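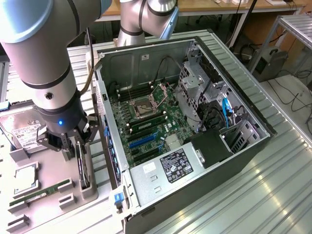 4.2 Sale of the maintenance subsidiary

The third asset offered to bidders was the airline's maintenance business, which traded as Skatis and did component work for its parent and for a handful of small regional operators. The administrator, Grigore Zamfir, had listed it in his first report as the unit most likely to find a buyer, as it had its own lease, its own certificates and its own payroll. Buyers did not see it the same way. Three of the five we interviewed said that its value depended on how much of the bench work could be moved to machines, and two of them had priced the purchase on the assumption that it could. Figure 4 shows a robot arm with a two-finger gripper over a slotted fixture that holds a hard disk drive, a processor and a memory module, each in its own place. The avionics shop at Skatis still did all such handling by bench technicians, and the rescue plan contained no money to change this.

Figure 4. Robot arm with parallel gripper and fixture for computer components.

The first offer came from Nalier, a leasing company with no maintenance business of its own. It was conditional on a supply agreement under which the airline would send all of its component work to Skatis at fixed prices. The administrator supported the offer. The ministry, which held the shares through the state holding company, did not reply until the offer had lapsed. Roxana Roman, who handled the file for the creditors, told us that the creditors learned of the lapse from the bidder and that no written reasons were given to them at any stage.

The second offer, from Costache, was lower in cash but took on more of the staff. At the start of the rescue the airline and its subsidiaries had employed 1,000 people in maintenance roles. Costache offered to keep 913 of them on their existing terms and to pay the statutory severance of the rest. The unions, represented in the talks by Lenuța Dumitrescu, accepted this in principle in March and asked only that the pension arrears be settled before the transfer. The lenders objected. Under the order of payment set out in the plan, the pension arrears ranked behind the new money lent after the rescue began, and settling them first would have changed the return to every class of creditor.

What followed was a disagreement over who could approve the change. The plan had been adopted by a vote of creditors and could be amended by the same vote. The sale of a state-held subsidiary, however, needed the shareholder's consent, and the ministry took the position that it could not consent to a sale while the plan under which it was made was open to amendment. The creditors for their part would not vote on an amendment unless they knew that the sale would be approved. Each side's position was sound in law when read alone. Together they stopped the sale for the whole of the period in which Costache's financing was available.

The effect on the business can be seen in its customer list. Two of the regional operators moved their work to the maintenance base at Cindville while the sale was pending, and neither returned. Coralie Waaka, then a contracts manager at Skatis, described the loss as gradual. Customers did not cancel. They sent fewer units, then only urgent ones, and finally let their contracts run out. By the time a court directed the parties to hold a joint meeting, the fixed costs of the shop were higher than its income, and the offer on the table was for the lease and the test equipment only.

We draw a limited conclusion from this part of the case. The law gave the administrator a duty to seek the best return and gave the shareholder a right to refuse, but it set no time within which the refusal had to be made or explained. Mihăilă's proposal for a deemed-consent rule, discussed in Section 6, would have applied to the Nalier offer. It would probably not have helped with the Costache offer, where the delay came as much from the creditors as from the ministry.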